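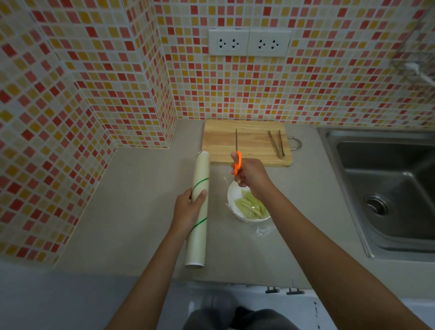
Slide 1. Covering a bowl with cling wrap, scissors in the right hand, roll in the left.

Last updated: October 21, 2021
Print this page | E-mail this page

Speaker notes: Planning the equipment money for the prep kitchen at Fondale

Good morning, and thank you for coming. I keep slide 1 on the screen for the first minutes. Please look at the two hands before we speak of any machine.

(Pause. Let them look.)

This is the work we want to spend money on. The cutting is one job, and the covering is another job. When we made the first budget, we put both of them in one line called "prep automation." It was my mistake, and I want to explain how we corrected it.

For the cutting, the market is easy to understand. Uteck sells a slicer with a feeder, and Solanki sells a similar one. Both sellers sent us a price, and both can show the machine working with soft vegetables. I will not spend much time on it.

The covering is more difficult. The wrap is thin and it sticks to itself. A person holds the roll with one hand and the scissors with the other, and does not think about it. We asked Trirnell if their two-arm station could do the same with our bowls. They answered that it could be tried, but they would not put a cycle time in the offer. I respect this answer, but I cannot put it in a budget.

Slide 2. The offers

Say slowly: the slicer from Uteck is 3,828 dollars, with delivery. Training is included. Spare blades are not.

The second figure is 2,000 dollars. It is for changes in the room: a new outlet, a stronger table, and one day of the electrician. We forgot this in the first plan. Please do not forget it in yours. A machine needs a place to stand, and our counters were built for people.

(If somebody asks about the Solanki offer: the price was lower, but the service contract was separate and had to be paid every year.)

Slide 3. What we decided about covering

We looked at 2 options. The first was to buy the Trirnell station now and learn with it. The second was to change the bowls for containers with lids and buy no robot this year. We chose the lids. We ordered 50 containers for a trial, and the trial runs until December.

I know that some of you came to hear about robots, and I am sorry if it sounds like a small story. But the question for the robot is now easier too. Pressing a lid on a box of known size is a task for which a seller can give a time and a price. Cutting soft wrap from a roll is a task where they gave us only hope.

Slide 4. For your own plan

Write every hand task on its own line. Ask the seller to show it with your bowl and your wrap, on a counter like yours. Ask who cleans the machine and how long it takes, and put these hours in the cost.

(Go back to slide 1 for questions. The price sheets are on the table near the door.)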